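Haltus cell

The Haltus cell is a two-arm tabletop robot work cell at the Ploltitz site, used for handling small household objects. Built by Gunodo, looked after day to day by the Robichaud workshop. This article covers setup, regular care and common repairs. For the software side see Haltus control notes.

Overview

Two arms, each ending in a black two-finger gripper. A small camera sits at the wrist and looks out over the fingers. Work surface is a white tabletop in two sections pushed together. The seam matters – see Table below. Everyday objects are used as test pieces, nothing special is bought in for it.

The cell went into service in August and the maintenance log stood at 2672 hours in February 2025.

Setup

Power up goes arms first, then grippers, then cameras. Doing it in another order leaves the second arm without a home position and it has to be restarted. Homing takes a minute or two per arm. Keep hands off the table while it runs.

After homing each gripper is opened and closed once with nothing in it. Listen for clicking. A click near the closed end usually means a loose finger screw. Gripper zero is then set with the tips just touching. If zero is off, thin objects slip or the motor runs hot, and both get blamed on the software more often than they should.

Zero has to be redone after:
any finger swap
a hard bump against the table
a wrist camera change (the bracket shares two screws with the gripper body)

Table

The two sections are leveled seperately and then pushed together. A step at the seam can be felt with a fingernail before it can be seen. Flat things like napkins catch on it. Wipe down with a damp cloth, no solvents, the finish goes dull.

Clutter is normal during grip checks. Bottles, cups, a bin, cloths. Pieces with liquid in them are kept away from the elbow joints.

Grip check

Done after zeroing and again after any repair. The gripper takes hold of a narrow, hard piece near the tips, where a worn or crooked finger shows up soonest. A long gray metal rod with a twisted section along it is one of the pieces used. Held upright, pinched at the twisted part, it makes a harder test than a smooth bar. Any lean in the rod is easy to pick out against the things behind it.
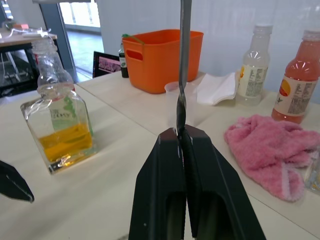
Finger wear

Small scuffs on the fingers are cosmetic and left alone. Deep grooves at the tip are not. Fingers are swapped as a pair, never one at a time, even if the other looks fine. Part number for the pair is 2283. Old pairs go in the scrap box, not back in the drawer – they have been refitted by mistake more than once.

To swap: gripper open, power off at the arm, two screws per finger, lift straight out. New finger goes in with the hollow face toward its partner. Tighten by hand, then a quarter turn. Over tightening strips the insert and then the whole gripper body has to come off.

Wrist camera

Lens is cleaned every 100 hours with a dry lens cloth. If the fingers do not sit level at the bottom of the camera view the bracket has shifted. Loosen, straighten, re-zero. Cable runs along the forearm and needs slack at the wrist, enough for a full turn each way. Most camera dropouts have been the cable plug and very few the camera.

Service intervals

Every 100 hours: lens, finger screws, table seam.
Every 600 hours: joint covers off, dust out, check belts, check wrist cable for kinks.
As needed: fingers, zero, homing.

Known faults

Second arm drifts toward the table during long holds. Cause not settled. Restarting clears it for a while. Robichaud replaced the shoulder belt and it got better but did not go away.

Gripper reports closed when it isnt. Nearly always zero. Sometimes grit in the slide, blow it out and try again.

Arms stop when they come too close to each other. This is intended. The limit can be made smaller in the settings but Gunodo advises against it.

See also

Haltus control notes
Ploltitz site, equipment list
Gripper zeroing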